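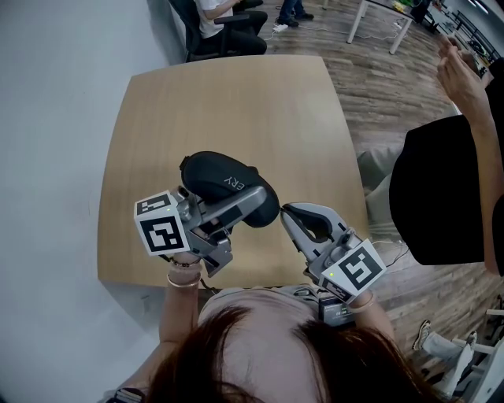
Why Do We Have Two Hands?

Put both your hands on the table and look at them. They are almost the same, like one hand and its picture in a mirror. But they do not do the same work all day. When you open a jar, one hand holds the jar and the other hand turns the lid. When you draw, one hand moves the pencil and the other keeps the paper still. Your two hands are a team, and you learned this teamwork so long ago that you do not remember it.

The hand that holds and the hand that does

Most people have one hand which they like to use for small and exact work. We call it the dominant hand. For most people it is the right one, and for a smaller number it is the left one. There are also people who write with one hand and throw a ball with the other.

The second hand is not lazy! Try to butter a slice of bread without it. The bread will run away on the plate. The second hand often moves first, because it must bring the thing to a good place and hold it there.

How do the hands talk to each other?

They talk through the brain. Your brain has two halves. The left half mostly controls the right hand, and the right half mostly controls the left hand. It sounds like a mistake, but all of us are made in this way.

Between the two halves there is a thick bridge of nerves. It has a long name, corpus callosum, and this is Latin for "tough body". Messages go over the bridge very quickly, so each half knows what the other is doing.

Small babies cannot use this teamwork well yet. A baby often takes a toy with one hand, and later learns to pass it to the other. Tying shoes comes much later - it is really difficult, and many children need a lot of practice.

Try it yourself: the circle and the square

You need a table, two pencils and a big sheet of paper. Ask somebody to hold the paper for you.

1. Take one pencil in each hand.
2. Draw circles with both hands at the same time. Quite easy.
3. Now draw a circle with one hand and a square with the other, also at the same time.

What happened to your shapes? Very often the circle gets corners and the square becomes round. The brain likes to give both hands the same kind of movement. Drummers and piano players practise for years to make their hands more free from each other.

Try it yourself: the button race

Put on a shirt with buttons. Close 4 buttons with two hands, while a friend counts the seconds. Open them again and close them with your dominant hand only. Then try with the other hand only. Write down your 3 times and compare them. If you are slow with one hand, do not be angry with it. Try again every day for a week and see if your times change.

Words to remember

Dominant hand: the hand you choose for exact work.
Nerves: thin paths in the body which carry messages.
Corpus callosum: the bridge between the two halves of the brain.

Jerkard pages for curious children, 30/08/2019. In October we will write about feet.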